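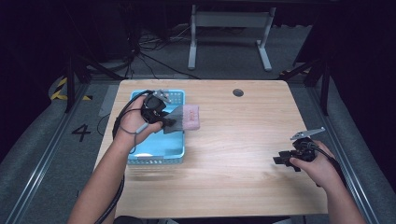 A light blue plastic basket on a wooden table.

Climate talks in schools: who checks what sticks?

Dec 22, 2022

Daranee Chaimongkol has sat through 13 climate talks in school halls and says she could give most of them herself by now.

"There's the polar bear slide, there's the graph, there's the bit where everyone promises to take shorter showers," she says. "Then the bell goes and it's maths."

Chaimongkol taught Year 9 science for six years before she moved to Broltano, a small outfit that reviews environmental education programs for councils. I wanted to talk to her about the Zekel program, which has been running in schools on our side of the river since September and which has had a very warm run in the newsletters. I was less warm about it. The claim that keeps being repeated is that 40 per cent of students "changed their behaviour" after a single one-hour session. I asked her where that came from.

"A form," she says. "They hand out a form at the end of the hour and one of the questions is whether you'll do something differently. Four in ten ticked yes. That's an intention, and it's an intention you give to the person standing in front of you who drove all that way."

Was there a follow-up?

"Not that I've been shown. I've asked twice."

She doesn't think the sessions are useless. The section on local heat and the creek flooding is good, she says, and the kids asked sharper questions there than they did about the Arctic. One boy wanted to know why the new car park had no trees in it. The presenter said that was a matter for council and went to the next slide.

"That was the lesson, right there, and it got skipped."

I put some of this to Cillian Ó Conaill, who coordinates the program. He was friendly and didn't dodge much. He agrees the form is thin. He doesn't agree that it's misleading.

"We never said we'd measured it over a year," he says. "We said students reported a change. If a newsletter shortens that, I can't ring every newsletter."

The program's own flyer shortens it too. I read it to him over the phone.

"Yeah, okay," he says. "That wording should be looked at."

He says five schools have asked to have the session back next year, and he takes that as a better sign than any form. Chaimongkol is doubtful. The session is free, she points out, and it fills an hour at a tired end of term.

What would she rather see? She wants the same class visited three times, with the energy bill for their own building on the desk and someone from council in the room who has to answer.

"It'd be dull in parts," she says. "I'd still take it over the bear."

Ó Conaill says repeat visits have been discussed but there is no budget for them. I asked whether the flyer would be changed before first term. He said he hoped so.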